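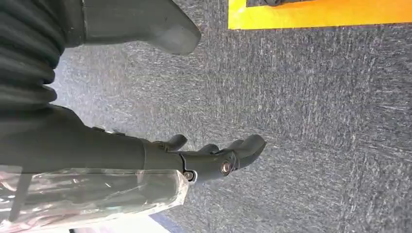 Carpet smells musty after a spill, do I have to pull it up?
Asked by Zineb El Sherbiny on 12/2/20

Hi all, we moved into a rental in Evville over the summer and I have been very happy with it apart from the den. My son knocked a big jug of apple juice over near the closet and I mopped up what I could with bath towels, then went over it with dish soap and warm water (maybe too much water, now that I think of it). It looked fine. Four days later there was a sour, musty sort of smell, and it's worse in the evening when the heat comes on. I have tried baking soda twice. The landlord is a sweet man and I'd hate to call him over something I did myself, but my in-laws are coming in January and they will be sleeping in that room! Is the pad underneath ruined? Can I save it without ripping everything out?

3 answers

Odlow_Gran
Oh, don't lose heart, I've had two of these and only one ended with a new pad. What you want to do first is find out if it's still damp down there. Go to the closest corner, take hold of the carpet with pliers and ease it up off the tack strip (wear gloves, those little nails are mean). Feel the pad. If it's damp but in one piece, prop the carpet up on a couple of paint cans and run a fan under it for 48 hours with the door open. Then mix white vinegar and water, half and half, mist it on lightly, and blot. Please don't soak it again, I know how tempting it is. Test inside the closet first in case the color shifts. If the pad crumbles or has dark spots, cut out that piece and tape in a new one. A carpet store will often let you have a remnant for next to nothing, mine did, and the man even threw in the tape. And do call your landlord, dear. He'd much sooner hear it now.

tmaruyama4
baking soda

Sekeo Lane
Agree with most of the above, but with juice I'd use an enzyme cleaner, the kind sold for pet messes. Vinegar helps the smell, the sugar stays put and gets sticky. Follow the label for how long to leave it on. We also rented a dehumidifier and that did more than the fan.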